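Speaker notes: Do "reusable" bags earn their keep?

Start without the slides. Ask for hands: who has a drawer at home with more bags in it than they could use in a year? Wait. Put my own hand up.

The Tostard leaflet says its pouch replaces 1,600 throwaway bags. Read that line out slowly. Then ask where the number comes from. I wrote to them in April and got a second copy of the leaflet.

Grunitz claims 413 uses for much the same sort of thing. Both can't be right, and I suspect neither tested it in a kitchen with a bread knife and a tired parent in it.

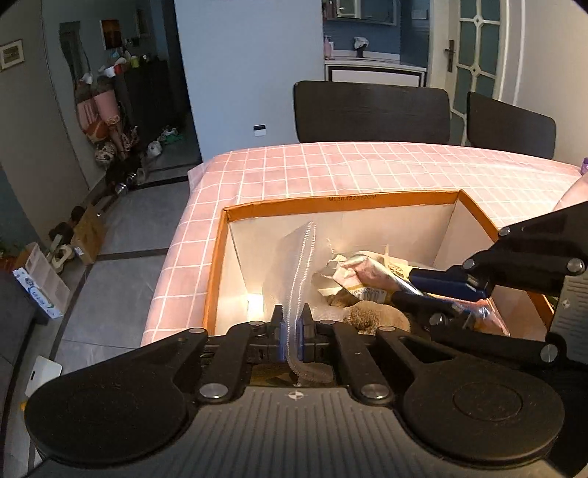 Yasir Qureshi
Household waste adviser, Tritberg

Frosted plastic, ridged opening strip. Most people in the room will have handled a bag like it this week, so don't dwell.

Main point: a bag saves nothing by being washable. Somebody has to wash it, dry it and find it again. In our kitchen diary project the households kept it up for four weeks, then the entries get thin. I don't blame them. Drying the corners is a miserable job.

(If someone brings up the Lo Presti scheme: yes, 1,033 bags handed out. Ask how many were still in use a year on. They didn't check.)

Be fair here. Some people do use theirs for years, and a lidded tub you already own is hard to beat. My quarrel is with buying a new set of anything in order to waste less.

Skip the freezer section if we're running late.

Last slide is the contact address. Take questions from the back first, they never get a turn.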